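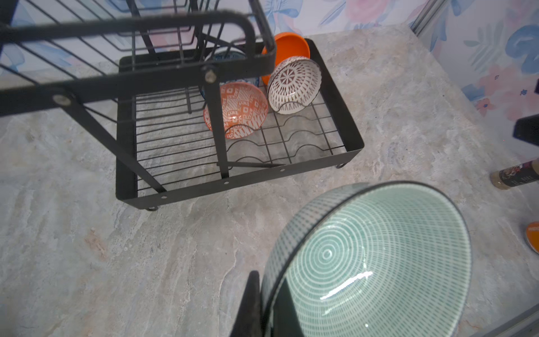 The two-tier dish rack, on the marble-look counter.

The designer of Flirska would like it known that her game was never meant to have cards. It was meant to be an app. Then a publisher asked whether the little plastic foxes could "do something when you tap them," and two years later she owns 677 prototype cards and a storage unit.

"I said yes in the meeting," she says. "I had no idea if they could. I went home and looked up how the chips work."

Flirska, out now from Prellon, is a party game for the living room console. Each figure holds a small save file, so a fox leveled up at your house turns up at your cousin's with its hat and its grudges intact. There are 16 figures at launch. The cards came later, for families who balked at the price of a full set, and every card unlocks the same fox the plastic does.

Wasn't Prellon worried about undercutting its own toys? "Terrified," she says, with some pleasure. "There was a slide about it. The slide had a skull on it."

She has been through this before. Her first job was on Skurnholm, a collect-everything monster game that needed 34 separate figures to open every door. She still speaks of it the way other people speak of a landlord. "We'd get letters from parents, and they were very polite letters. Those are the worst ones."

So Flirska has no locked doors. A single fox gets you through the whole story, and the rest bring side games, among them a fishing contest that testers refused to stop playing — she calls it the least planned thing on the disc.

The studio pressed 1000 copies of a collector's box with a wooden stand. She did not get one. "I asked. They said they'd look into it."

Next comes Karabulut, a strategy game with no figures, no cards and nothing to tap. I ask what the publisher made of that.

"They asked if the castle could be a lamp," she says. She is thinking it over.

May 22, 2021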